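PRESS RELEASE - for use from 9am

**Zavum opens bookings for April evening classes in Plesell**

Bookings now open for the spring run of Zavum's evening classes in Plesell. 19 courses this time, including bread, bike repair, beginners' Swahili and a choir that needs basses. 200 places in all. Last spring 133 people signed up and the waiting list got silly.

Fees held at £48 a course. Concessions half price, ask at the desk. 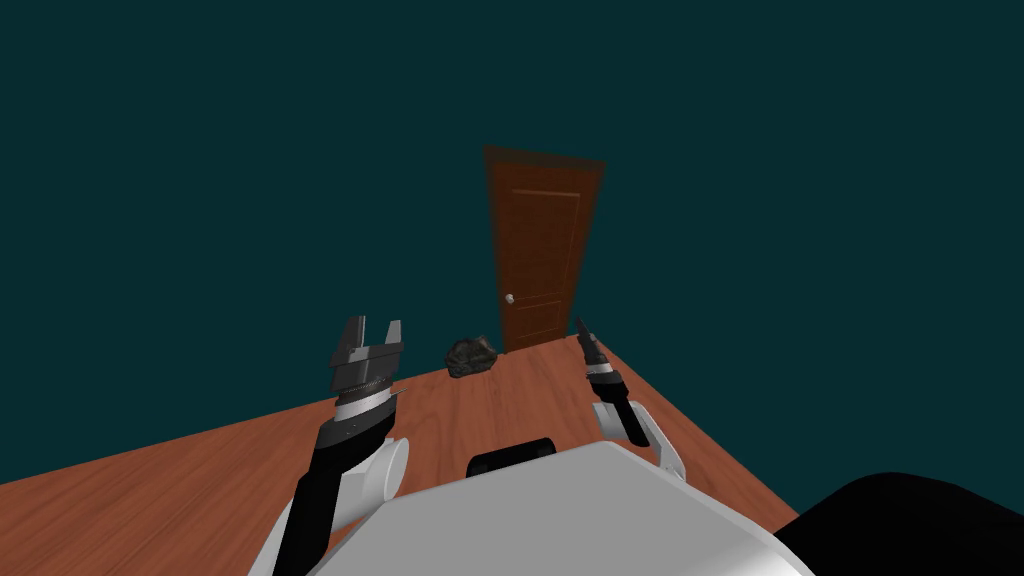
Classes run 6.30pm to 8.30pm. Tea included, biscuits not garanteed. Pottery is full already, sorry.

Esther Ogola, who runs the programme: "We've moved bread to the bigger kitchen. People kept asking. Sign up early for it please."

New tutors this term are Josphat Muriithi (bikes) and Halima Mutiso (choir). Gladys Masanja is back for a second go at book-keeping, now over six weeks instead of four.

Book by phone or at the Chege Street office, noon to 5pm. Card prefered. Bring proof if claiming a concession.

Press contact: Kerubo Makokha, Zavum. Interviews possible most afternoons, mornings are difficult.

ENDS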